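Consumer Claims and Evidence, Unit 5
Reading a "lab tested" claim
Handout to accompany the lecture. Instructor: Sofia Vlachopoulos

Bring this to section. You will need it for the worksheet, and the worksheet is graded.

1. Where we left off

Last week we looked at the word "natural" and agreed, more or less, that it means whatever the person paying for the label wants it to mean. "Lab tested" sounds sturdier. It has a noun in it that you could visit. My view, which you are free to argue with in section, is that most of the time it carries very little more than "natural" does.

Start with the grammar. "Lab tested" doesn't say what was tested, against what, by whom, or how it came out. A sponge that fails a test has been lab tested. So has one that was left on a shelf for a month and weighed.

2. The running case: household sponges

We use sponges because they are cheap, everybody has one, and the claims made for them are out of all proportion to the object. The three product lines in your packet are Trarent, Brabec and Vumen. All three say they "resist odor." Two say they are "hygienic." Read the packaging text in the packet before you read any further, and write down what you think has been promised. Most people write down more than is there.
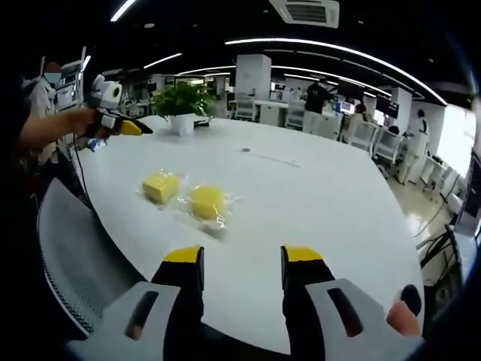

Fig. 1. White table with rounded edge.

Trarent's leaflet says the sponge was "preferred by 131 households." Preferred to what? The leaflet doesn't say. If the other choice was no sponge, I would have expected a landslide. It also doesn't say how many households were asked. If 131 preferred it out of 433, then 302 did not, and that is a strange thing to print on a leaflet. If it was 131 out of 131, I want to know who picked them.

Brabec goes the other way and gives a rate without a base: odor "cut by half." Half of what it was an hour earlier? Half of what a rival sponge gave off? And smell is judged by noses. Somebody sniffed something and wrote down a score, and we are not told whether that person knew which sponge was the Brabec.

3. Questions to put to any test claim

(a) What was measured? "Freshness" can't be measured until somebody decides what will stand in for it. Find out what the stand-in was. Bacteria counts and smell scores are different things and they don't always move together.

(b) Compared with what? A number by itself is decoration. Look for the second number.

(c) How many, and how chosen? Vumen's test used 12 sponges. Twelve may be plenty for a big difference and hopeless for a small one, so a bare "only 12" in your answer will get you no credit. Say which kind of difference the company is claiming.

(d) Who paid? I put this fourth on purpose. Students like to put it first and then stop reading. A paid test can be a good test. The Getbridge report in your packet was paid for by Vumen, and its methods section is the best of the lot. Its summary page is another matter. Compare the two and mark every place where the summary says more than the methods allow.

(e) Under what conditions? See the next section.

4. Test conditions and kitchen conditions

A product straight out of its wrapper has had an easy life. It hasn't met bacon fat, or sat in a puddle behind the faucet. Testing products fresh is reasonable if you want every sample to start from the same place, and Getbridge says plainly that it did so. The trouble comes when the result is carried over to a sponge in its third week. Nothing in the report covers the third week.

The usual defense is that no test can copy every kitchen. True enough. Then the claim should be cut to fit the test, and it never seems to be.

Shape gets the same treatment. Brabec says its round sponge "reaches where blocks can't." Perhaps it does. The supporting page has no test of reach at all, only a drawing of a glass with an arrow in it. Treat a drawing as an opinion. 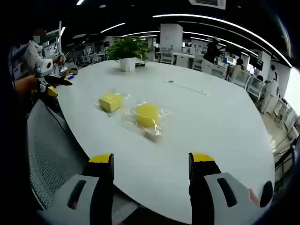
5. Worksheet for section

Pick one of the three products. Copy out its strongest claim word for word. Under it, write the weakest test result that would still let the company print that sentence. Be mean about it. Then rewrite the claim so that it says only what the packet supports. If your rewrite sounds like something a company would be happy to print, go back and read the packet again.

One page, typed. No outside sources, and please don't call the companies; a student did that last November and got a coupon.

Reading for next time: the rest of the Getbridge report, including the appendix on scoring. We start with the appendix.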